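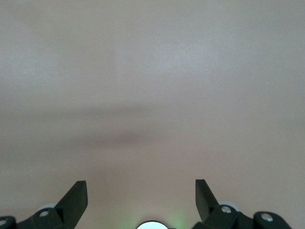 # Vaveck wall & table paint, one season in

Smooth, pale, a pinkish beige. Goes grayer or rosier depending where you look. If you want a flat surface with no texture at all, this is the look.

Bought the big can in January. One 300 ml tester first, on cardboard, which I'd recommend. Looked almost peach in the can and I nearly took it back.

**Putting it on**

Short roller, two coats. Second one went faster. Smell is mild but open a window anyway. The lid is a pain -- bent a screwdriver on it, then Lanying Lei lent me her proper opener and it popped right off. Cleanup is just water. Don't let the tray sit overnight like I did.

**Living with it**

Wipes down fine with a damp cloth. Coffee came off, marker didn't. Color shifts a lot with the light, so try it in the actual room before you buy alot of it. Shadows look brownish on it, kind of soft. I like that. Noel Macaraeg says it looks like a dentist's office. He has the Garik gray in his hallway so, well.

Tiny light specks do show if you get close. Touch up with a small brush, not the roller -- the roller leaves a patch.

**Price**

Paid 382 for the big can, the primer and two roller sleeves, delivery included. Not cheap. Pleltinov has a similar shade for less but it needed three coats on my test board and it scuffed when I draged a chair past.

Four stars. Loses one for the lid. Would buy again for the bedroom, probably a shade cooler.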